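Handgreifer mit weichen Fingern: welche Pads nehmt ihr?
Faustino Maldonado, Juni, 21:40 Uhr

Moin zusammen,

ich hab jetzt zwei Sätze Finger für den Handgreifer hier liegen und komm nicht so recht zu einem Urteil, deswegen mal die Frage in die Runde. Satz eins sind die Pads von Skutska, leuchtend orange, durchscheinend, keilförmig und fein gerippt. Satz zwei sind die grauen von Grondance, die sind deutlich steifer und haben vorne so eine flache Kante. Montiert wird beides auf den gleichen schwarzen Haltern mit den Markern drauf, die Kalibrierung kann ich also beim Umbauen so lassen (hoffe ich jedenfalls!).

Meine Aufgabe ist total banal: Schale am Rand greifen und ins Abtropfgestell stellen. Mit den orangen fühlt sich das super an. Die geben nach, legen sich an die Rundung an und ich muss den Abzug kaum durchziehen. Bei den grauen muss ich viel genauer zielen, sonst dreht sich mir die Schale zwischen den Fingern weg.

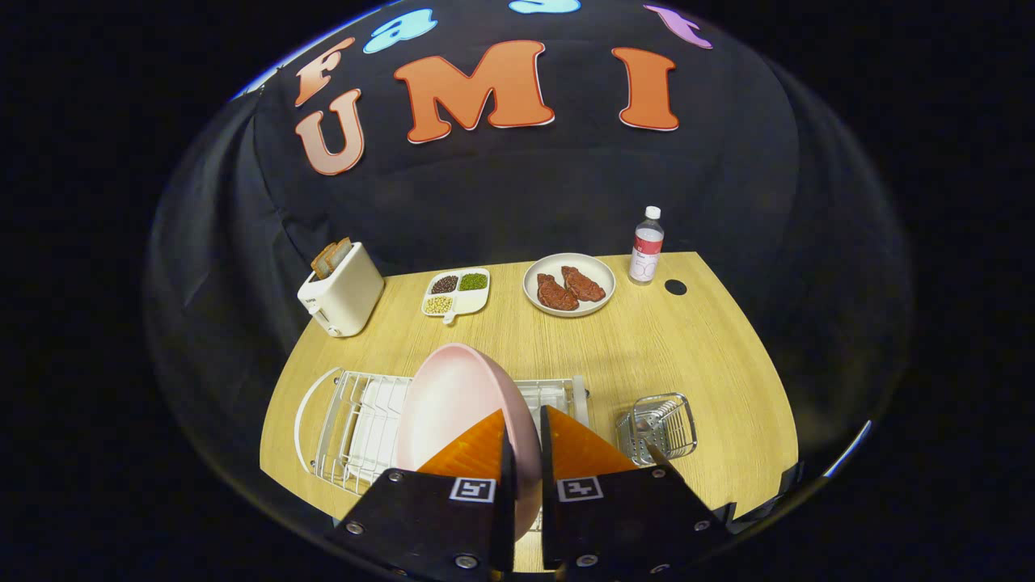
Was mich an den weichen stört, ist dass man nie so ganz weiß, wie fest man eigentlich gerade drückt. Die Fingeröffnung sagt bei nachgiebigem Material halt wenig über die Kraft aus, und genau die Öffnung zeichne ich ja auf. Später soll das Ganze auf dem Arm von Dalisay laufen, und der kennt nur Zielweite und Geschwindigkeit. Hat da jemand Erfahrung? Bin für jeden Tipp dankbar, auch wenn er heißt "kauf was anderes" :)

Gruß
Faustino

lötwurm
21:58 Uhr

Ganz klar die weichen. Ich hatte die grauen von Grondance ein halbes Jahr drauf und bei dünnwandigem Plastik hab ich nur geflucht. Für Klötzchen und Schachteln sind die prima, aber sobald was rund ist, hast du praktisch nur eine Linie Kontakt. Und wenn der Arm dann noch 2 mm daneben liegt, war's das.

Achte bei den orangen aber auf die Schrauben an den Haltern, bei mir hat sich da nach ein paar Tagen was gelockert und ich hab ewig in der Software gesucht.

karla_k
22:15 Uhr

Seh ich anders, sorry lötwurm. Die weichen verzeihen dir in der Hand alles, und genau das ist das Problem! Du greifst schlampig, es klappt trotzdem, und der Arm lernt das dann so. Ich hab mit den steifen aufgenommen, das war mühsam, aber die Griffe waren hinterher viel einheitlicher. Mein Datensatz hat jetzt 3.759 Durchläufe und ich musste erstaunlich wenig aussortieren.

@Faustino: welche Kamera hast du eigentlich dran? Fisheye, nehm ich an?

Faustino Maldonado
22:31 Uhr

Ja, Fisheye, das von Arside. Bin damit zufrieden, ich krieg fast den ganzen Tisch drauf und die Finger mit den Markern auch noch. Am Rand biegt sich natürlich alles, die Tischkante sieht aus wie eine Banane, aber damit kann ich leben. Vorher hatte ich ein normales Weitwinkel und da war beim Absetzen das Gestell ständig aus dem Bild.

Das mit dem schlampigen Greifen ist ein guter Punkt, da hab ich mich ehrlich gesagt ein bisschen ertappt gefühlt.

lötwurm
22:44 Uhr

karla, das ist doch eine Frage der Disziplin und hat mit den Fingern nichts zu tun. Sauber greifen kann man auch mit weichen Pads. Und am Arm willst du die Nachgiebigkeit ja gerade haben, der trifft nie so genau wie deine Hand. Mit steifen Fingern drückt er dir die Schale beim Absetzen in die Drähte.

tüftel_ole
23:02 Uhr

Misch mich mal ein. Zum Thema Kraft: ich nehm bei weichen Fingern einfach die Verformung mit rein. Leer zufahren, Markerabstand merken, dann am Gegenstand zufahren und die Differenz anschauen. Ist keine echte Kraftmessung, aber zum Sortieren in "locker" und "zu fest" reicht es mir. Bei meinem Arm hab ich die Zielweite danach bis zu 9 mm enger gestellt als die Schale dick ist, je nach Pad. Musst du ausprobieren, bei Skutska kann das wieder anders sein.

Und bitte nicht beide Pads in einem Datensatz mischen! Hab ich gemacht. War doof.

karla_k
23:10 Uhr

Beim Mischen bin ich voll bei Ole. Beim Rest bleib ich stur ;)

Faustino Maldonado
23:26 Uhr

Super, danke euch! Das mit der Differenz probier ich morgen gleich aus, leer zufahren kostet ja nix. Ich bleib erstmal bei den orangen und nehm mir karlas Kritik zu Herzen, also immer gleich anfahren und die Schale immer an derselben Stelle packen. Die grauen heb ich für die Schachteln auf.

@Ole: machst du das Leerzufahren vor jeder Aufnahme oder nur einmal am Tag?

tüftel_ole
23:33 Uhr

Einmal morgens und nach jedem Padwechsel.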